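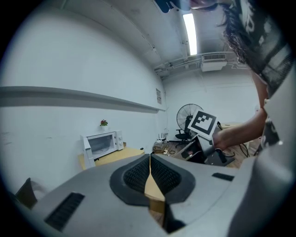
Phong Cù has been writing Felulus, a serial about a cargo ferry and the people who work on it, for six years. It started as short posts on a story forum and now has its own site, a wiki kept up by readers, and an audio version that is partway through its second season. He writes in the early morning before his shift at a print shop in Farnham. He eats there too, and the microwave with the little red-flowered plant on top of it is as much a part of the routine as the laptop. We talked for most of an afternoon about how the story gets made and why he stopped posting for most of a year.

The first chapter of Felulus was 2 pages long. Cù had been reading other people's serials for a long time and leaving comments, and one of the writers told him he should try one himself.

"I didn't have a plot," he said. "I had a ferry, and I had Osik, who was the engineer. I knew he didn't like talking to passengers. That was all I had for the first four chapters, and if you go back and read them you can tell."

Those early chapters are still up. He has fixed spelling in them but left the rest alone, including a scene where Osik has a brother who is never mentioned again. Readers ask about the brother regularly. The wiki has a page for him with one sentence on it.

"I could delete the scene. I've thought about it. But people have written their own stories about the brother by now, and some of them are pretty good. It would be rude to take him away."

The character most readers come for is Lozano, the purser, who shows up in chapter 11. She was supposed to be in one chapter. Cù needed a person to catch Osik hiding a stray dog in the engine room and report him to the captain. When he wrote the scene, she didn't report him.

"I wrote it the way I planned and it was boring. So I wrote it again and she just asks what the dog's name is. Then I had to figure out what kind of person does that when her job is on the line, and it took me another year of chapters."

He keeps his notes in one long text file. It has the layout of the ferry, the crew's ages, the names of the ports, and a list of things characters have said they will never do. He checks the list before every chapter. The captain has said she will never go back to the northern route, and that line has been holding up a storyline since February.

"She has to go back. Everybody reading knows she has to. I just haven't found a reason she'd accept."

The audio version came from the readers. A group of them recorded the first chapter and sent it to him without asking first. He said he listened to it in the car, parked, and then drove home and wrote back to say yes. They record at home and send the files to one person for editing. Cù writes the scripts, and this turned out to be harder than he expected.

"In the text I can say Osik looks at the gauge and doesn't answer. In audio that's just nothing. It's a hole. The actor who plays him told me to give him something to do with his hands that makes noise, so now he's always got a wrench or a cup. I've started putting the cup in the written chapters too."

Each script goes through a read-through over a call. The actors can ask for changes, and he usually makes them. The one time he refused was over the ending of season one, when several of the cast wanted Lozano to stay on the ferry. He said the argument lasted two calls and that he still gets teased for it.

The long break came after that season. Felulus had picked up over 200 regular readers, a big number for a forum serial, and the comments on the finale were mixed. Cù read all of them.

"Most people were nice. A few were angry that Lozano left. I wasn't upset with them. I'd sit down to write and I'd be answering the comments in my head. Every line was me arguing with somebody. So I closed the laptop, and then it was ten months."

He told readers he was stopping and didn't give a return date. During the break he wrote a few short pieces set on land, with no ferry in them, and didn't show them to anyone. He also read other serials again, which he had mostly quit doing. What got him going was a wiki editor who wrote to ask what the ferry's hull number was, for the page on the ship. He didn't have one. He made up 2311 and sent it back, and then started thinking about who would have painted it on. That became the first chapter after the break.

These days he posts every other week and reads the comments once, a few days later. The wiki is run without him. He answers questions if the editors send them in a batch, and he has asked them not to tell him about theories.

"If somebody guesses right I'll want to change it, and I shouldn't."

Asked what he would say to a person starting a serial now, he thought about it for a while. He said to write five chapters before posting the first one, and to keep a list of everybody's names.

"I have two deckhands called Tom. I've been stuck with that for six years."

The next chapter of Felulus is finished and with his proofreader. Lozano is in it, for one scene, on the phone.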